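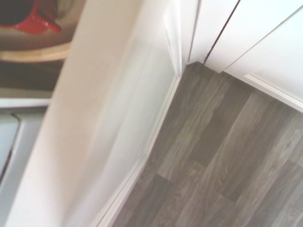 In Defense of the Gray Floor

Sometime in the last few years it became safe to be rude about gray floors. People who would never comment on your haircut or your car will walk into your kitchen, look down, and say "oh, you have the gray," in the voice you'd use for a rash. I have the gray. I've had it long enough to have opinions, and most of them are favorable, and I would like to get them down before the next thing comes along and everybody is rude about that.

I should say what kind I mean. I mean wood-look planks in the color of a dry sidewalk, with darker streaks and a knot here and there, and a pattern that repeats if you stand still long enough to catch it. The sample was from a line called Skutwood, which tells you how hard they were working to get the word wood in. The shade had a name that suggested a fishing village in bad weather. We bought enough for 418 square feet, and the bill came to $2,410, including the underlayment and a box of spare planks that has lived in the hall closet ever since and will, I assume, be left to our heirs.

The usual charge against the gray floor is that it's fake. Well, yes. It was fake in the store, too. I don't recall any effort to deceive me. There was a shelf of actual oak on the other side of the aisle and it cost what actual oak costs, and I looked at it the way you look at other people's boats. I grew up on real wood floors, and what I remember about them is being told not to do things. Don't drag the chair. Don't leave that wet. Take off the shoes, put the felt things back on the table legs. A real wood floor is like having a relative asleep in every room.

The gray floor has never asked me for anything. It goes under the stove, it goes under the cabinets as far as it needs to, and it meets the white baseboard in a line that's clean enough if you aren't the sort of person who gets down on the floor to check. (I am the sort of person who gets down on the floor to check. The corners are a little dark. Corners are.)

The second charge is that it's cold, and I'll give them half of this one. In a room where everything else is gray or white, with a gray couch and a gray rug and a sign telling you to gather, the gray floor can make you feel you're waiting for test results. I've been in those rooms. There's a row of townhouses out past the Dultbridge exit where I believe every unit was furnished in a single afternoon by someone with a migraine. But blaming the floor for that is like blaming the plate for dinner. Put something brown in the room. That's the whole trick, and I give it away free.

In a kitchen the brown thing is the countertop. Ours is wood, and it does more for the place than any paint color we've argued over. It warms up the white cabinets, it makes the fruit bowl look deliberate, and it keeps the floor from taking over. I am aware that I've just spent a paragraph being smug about not having a fussy wood floor and have now confessed to a wood counter, which has to be oiled, and wiped, and spoken to. I can manage one needy surface. I just don't want to be standing on it.

Besides, the counter is where things happen. Nobody has ever said, come in, set it down on the floor.

And here I'd like to widen the argument a little and put in a word for plain white lower cabinets, which are getting the same treatment. The magazines have moved on to dark green. Before that it was navy, and for one alarming season it was a shade of pink that looked fine in photographs and like lunch meat everywhere else. Meanwhile the plain white flat door just hangs there. Ours came from Luo, who had three whites on offer and a salesman who could tell them apart. We chose the middle one out of politeness.

A flat white door shows every fingerprint, people say. It does. That's information. I know when ours need wiping because I can see it, and the green door people know theirs need wiping when their hand sticks. I'd also point out that a white door standing open is easy to see in poor light, and anyone who has caught a dark one with the shin at 6 a.m. on the way to the coffee will feel the force of this.

Because they do stand open. Every kitchen I've spent real time in has had at least one lower cabinet standing open while somebody was at work in it, and it's usually the one beside the stove.

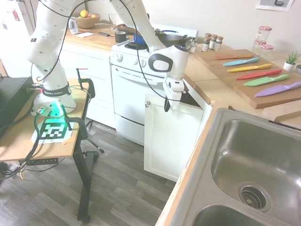

Gray floor, white doors, wood counter. The cabinet to the right of the stove is open.

There's a reason for the one beside the stove, if you want it. That cabinet holds whatever you need once the burner is already on. You go down for the lid, come up, find it's the wrong lid, and go down again. Closing the door between trips would be an act of optimism. I used to think of this as sloppiness, and then I noticed that people who cook a lot do it the most, and people whose kitchens are always perfectly shut tend to suggest going out to eat.

I have the same tolerance for pots left on the stove. There's a school of thought that says a stovetop should be bare when not in use, like a runway. I've tried it. You put the big pot away underneath, behind two smaller things, and the next day you take out the two smaller things to reach the big pot. At some point it's simpler to admit that the big pot lives on the stove and visits the cabinet on holidays. It's a perfectly good address. The blue one can stay up there too, as far as I'm concerned, on the strength of its color, seeing that the floor and the cabinets have so little to offer in that line.

What I'm getting at is that the whole business of good taste in kitchens seems to have been worked out by people looking at empty ones. The empty kitchen is the one in the listing, with one lemon on the counter. (It's always a lemon. I've nothing against it, we keep one in the bowl ourselves, but ours has company.) Judge a gray floor in a room like that and of course it looks bleak. So does a parking garage before anybody parks. Now put in a fridge with magnets and papers all over it, a glass somebody meant to put in the sink, a roll of tape that came out for some job and hasn't gone home, and the floor turns into what a floor is, which is the part you aren't looking at.

I'd call that a compliment. I've known showy floors. The cafe where I used to write these columns, Stotano, put in hexagonal tiles in black and mustard, and for a month I couldn't finish a paragraph. You'd look down to think and there would be all that geometry. They were beautiful tiles. I write at home now.

There are things I'd do differently, and in fairness I'll list the ones I can stand to admit. I'd mix the boxes more before laying the planks. We were told to and we thought we had, and there are still spots where one plank comes up darker and browner than its neighbors, as though it had been away somewhere sunny. It took me a week to find the worst one and I've looked at it daily since. Visitors never see it unless I show them, and I always show them. I'd also have spent more time on the short joints, the ends where the boards meet, and less time on my knees congratulating myself over the long ones. And I'd have taken the stove all the way out of the room instead of walking it from side to side like a drunk uncle, a decision that cost us 2 planks and most of a Monday.

None of this has made me wish for oak. I did ask myself, when the sneering started, whether I only liked the gray because I'd paid for it. It's a fair question and I think the answer is partly yes. That's how most people come to like their floors, including the ones with herringbone, who paid a good deal more and like theirs a good deal louder.

I will concede that it's a floor of its time. In twenty years somebody will pull it up and be able to date the job to within a few months, the way you can with avocado refrigerators. They'll shake their heads and put down whatever is being sold that year. I understand it's going to be something called warm greige, and that the samples are in already. I stopped by to look. There's a knot in it I recognized.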